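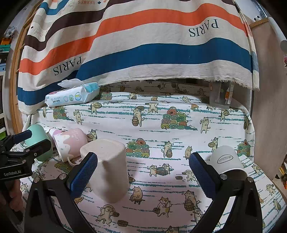

Cups on the bed, paper and ceramic together, on the cat sheet.

Every few months somebody tells me to get rid of my cups. The advice is always the same: keep two per person, give the rest away, feel lighter. I have tried it, and I felt nothing except short of cups the next time my sister's family came over.

The method going around this winter is the one where you carry everything in a category to the bed and look at it all at once. Sheena Drummond swears by it. She did her whole kitchen that way in December and came out with 11 mugs in a box for the thrift store. By spring she had bought most of them back, or ones very like them. I don't hold it against her, but I did notice.

My trouble with the bed method is that it makes everything look like a mess. A pink and white mug hanging on a hook is a mug. Tip it on its side on a sheet printed with cats and buckets, with a paper cup lying nearby, and of course it looks like something you should be rid of. So would your best shoes. A bed is also a poor place for a mug with a handle, as it won't stay up on anything soft.

Then there are the paper cups. The decluttering people hate these most, and I half agree. I would not save one that has had coffee in it. But a clean one will hold pens, or seedlings, or the screws from a shelf you are taking apart, and I have never regretted having a few in the cupboard. Shona Moncrieff starts her tomatoes in them every year – she had 13 going on one windowsill last time – and her kitchen is tidier than mine.

What I would ask, before anyone strips a cupboard, is whether the door closes. Mine does. If yours doesn't, take out the chipped ones and try it again. That takes around two minutes and you can still go to bed afterward.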